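Minutes, April check-in, home tasks group (Flustero collection project)

Started at 4 in the afternoon, on the call as usual. I took the notes again, so if it rambles, blame me and send fixes before I post it to the Somis folder. All three home teams were on, plus the training side, who joined a bit late from another meeting.

1. Notes from last time

Approved with one change. I had written that the towel set was closed. It's not closed, it's paused, and the training side would like a few more towels once the bedding is done. Fixed in the posted copy.

2. Where we are on bedding

The target is still 2000 accepted examples of cloth handling on a bed, split across the three homes. Cuesta is ahead and feeling pretty good about it! The other two are catching up now that the grippers are all charged and labeled and we've stopped mixing up the pairs.

We spent a good while on what counts as one example. My own view going in was that you start with the cloth any old way, you finish with it folded, done. The training side wants it cut finer than that. Grab, lift, spread, fold and release should each be easy to find in the recording, and they'd like a short still moment at the start and the end with both grippers in view if you can manage it. I said that's a lot to remember when you're sitting sideways next to a bed, and I got some sympathy, but the rule stands.

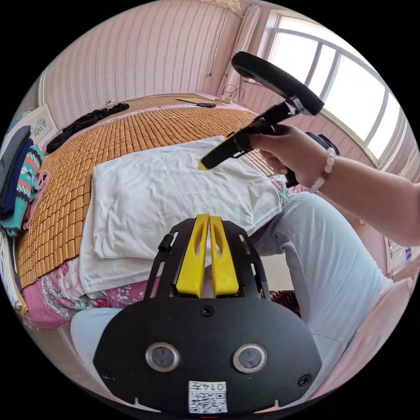 We also agreed that the starting state has to vary a lot more. I went back through a batch before the call and far too many of them start from the same polite rectangle. The learner will pick up on that and then fall apart the first time it meets a real heap of laundry. So from now on: crumple it, twist it, drop it from standing height, leave a corner tucked under, whatever you like, and don't do the same one twice in a row. Write the start type in the log with the short codes, please, and not a sentence (I'm guilty of sentences).

Somebody asked if we should clear other stuff off the bed and shelves first. No. Leave the rooms the way people live in them. The only things to move are papers with names or addresses on them, and anything breakable within elbow range.

3. Rejected examples

The last upload had 14 rejects, and we went through them together, which took longer than planned but was worth doing. Most were the same problem — the tips closed on air, the person noticed, and then used their bare fingers to help. Please don't help with your fingers. If you miss the grab, open up and try it again with the gripper. A missed grab followed by a good one is a perfectly fine example and the training side would love to have more of those. A hand sneaking in from the side gets thrown out every time.

A couple of others were rejected for speed. We all get faster as the session goes on, me most of all, and by the end the cloth is flying around and the tracking loses the gripper. Slow down, especially on the lift.

4. Two hands

This was the big one. The Skaltum model (that's the one we're feeding this spring, for anyone reading who missed the last meeting) is weak on anything where both hands hold the same piece of cloth. It'll do left, then right, then left, like somebody taking turns with themselves. We need more recordings where both tips are busy at the same moment.

Suggestions that came up: pinch close to an edge instead of grabbing a handful, keep the second tip near the first when you're getting started, then move them apart until the cloth goes tight. Don't yank. If one side slips, hold the other side still and go back for it.

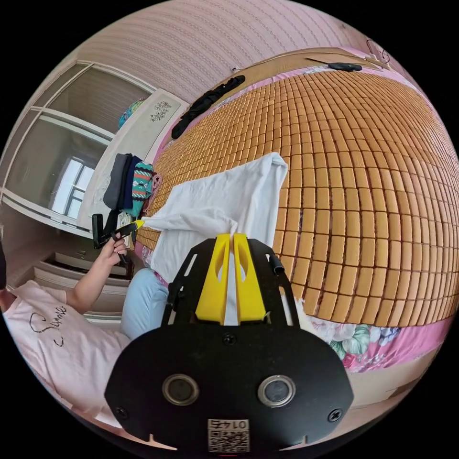

I've been trying it this way myself and it feels really clumsy for the first dozen or so, and then your wrists sort of get it. What I haven't worked out is the turn at the far side of the bed, where I run out of arm. Cuesta kneels on the mattress for that part. We decided kneeling is okay as long as you don't drag the cover underneath along with you, and as long as the kneeling happens before you hit record.

Whether thin cloth and thick cloth should be logged separately, we didn't settle. The training side leans yes. I lean toward whatever means fewer columns. It's carried over.

5. Equipment

Wipe the lenses before every session, with the soft cloth and not your shirt. Check that the label on the gripper matches the number in your log, both sides. One home has a finger that sticks when it opens, and a spare is going out in the next box. Until then they'll use the backup pair.

Battery question: yes, you can stop partway and swap. Start a new session number when you do.

6. Next steps

Each home does 100 two-hand examples before the next call, all on bedding, with mixed starts. The training side will send back notes on the first few so we don't all go off and do it wrong. I'll redo the one-page sheet with the new start codes and put it in the Somis folder (the old one has a typo in it that people have been faithfully copying into their logs, sorry!).

Pillows with the stuffing still in came up at the very end. Not yet. Moved to next month's list, along with the thick and thin question.

Call ended a little after 5.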